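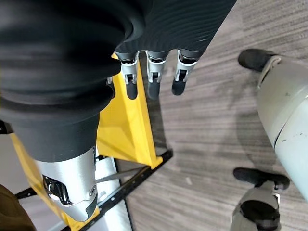 Hand Manipulation Working Group
Minutes, 2021-09-28

Place: Riihimäki lab, with Prillport joining by video link
Present: wrist camera team, policy training team, hardware, Prillport partners
Chair: policy training
Minutes: hardware

1. Opening and last minutes

The minutes of the previous meeting were accepted with one fix. The item on fingertip pads said "replaced" where it should have said "cleaned." The pads are the same ones as before.

The agenda was approved. Item 5 was moved ahead of the budget item so Prillport could hear it before leaving the call.

2. Results with the wrist view only

The training team showed the new Trasunora results, and there was a lot of happy noise on both ends of the line. The question since spring has been whether the hand can line itself up with a part using nothing but the picture from the wrist, with the overhead camera turned off. On the yellow frame it can, far more often than we had hoped. The policy was trained on 2000 short demonstrations, all done by teleoperation, and it now brings the fingertips to a good starting pose over the rails in most trials and then holds there.

The part that pleased people most was the recovery behavior. When the hand comes in too far to one side, it backs up a little, waits, and comes in again on a better line. No one wrote a rule for that. The demonstrators did it themselves when they missed, and those clips were left in the training set after a long argument in the last meeting. The people who argued for keeping them were thanked, with some laughter.

Prillport asked if the policy might just be following the long yellow edges and ignoring everything else. It's a fair question. The training team thinks edges do carry a lot of the weight, but the masking test is only half done and they didn't want to guess. Results will be sent around when the other half is in.

3. Hovering before contact

Long discussion, good one. The method splits each reach into two stages: come in to a hover, then close. The hover stage is scored on its own. Several people had wanted to drop it because it costs time, and the training team had a run ready with the hover removed. It was faster and it was clearly worse, mostly because the thumb arrived late compared with the fingers.

With the hover kept in, the three fingers and the thumb are all in place before anything moves toward the part, and the camera gets a steady look. 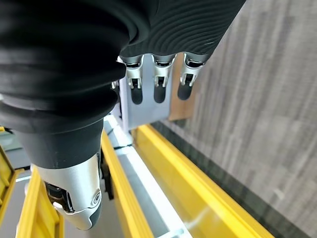 Hover stage over the yellow rails, fingertips and thumb short of contact.

Agreed: hover stays. The training team will try a shorter one and see how far it can be cut before the thumb problem comes back.

Hardware asked that hover frames be saved at full quality from now on. They are the best record we have of where the thumb sits relative to the fingers, and comparing them across sessions has already been useful for calibration. Agreed.

4. Reflections and the sleeve

The bright metal on the finger joints and thumb gives strong highlights under the lab lights. Planar, our depth estimation module, reads some of these as holes. The camera team has a mask that covers the hand itself, so the bad values no longer reach the policy. It works well as long as the ribbed sleeve stays where it was when the mask was drawn. When the wrist bends, the folds bunch up and the outline changes.

Two ideas were raised. One is to compute the mask from the joint angles. The other is to learn it from labeled frames. The camera team would like to try the first one because the joint data is already in the logs. Hardware was asked if a tighter sleeve is possible and said no, it would limit the wrist.

Matte tape on the metal parts was suggested again — and turned down again. It peels.

5. Repeat at Prillport

Prillport has a frame of the same design and would like to run the policy as it is, with no new training. Everyone was in favor. Their floor is a different color and their lights are lower, so this would be the first real test outside our room.

The plan is 15 trials per starting position, with the same scoring sheet as here. Prillport will not be told our numbers for each position before they score their own. They asked for this themselves and we think it's a great idea.

Open point: their wrist camera mount is an older version and looks slightly more toward the thumb. The camera team will send drawings. If the new mount can't be made in time, the trials go ahead with the old one and it is noted on the sheet.

6. Budget and parts

Spare fingertip pads: order approved. Second storage drive: approved, as the logs now take up over 2 terabytes. New teleoperation glove: put off until October.

7. Any other business

The training team would like to write up the hover comparison as a short workshop paper. Strong support. Hardware offered to make the figure of the hand.

Please label log folders with the session and the operator's station. Unlabeled folders were found again.

Actions

Training team: finish masking test; run shorter hover; circulate paper outline
Camera team: first version of joint-angle mask; mount drawings to Prillport
Hardware: order pads and drive; turn on full-quality saving for hover frames
Prillport: confirm dates for trials; send photos of their lighting setup

Next meeting in October, same room and same link. Prillport will chair.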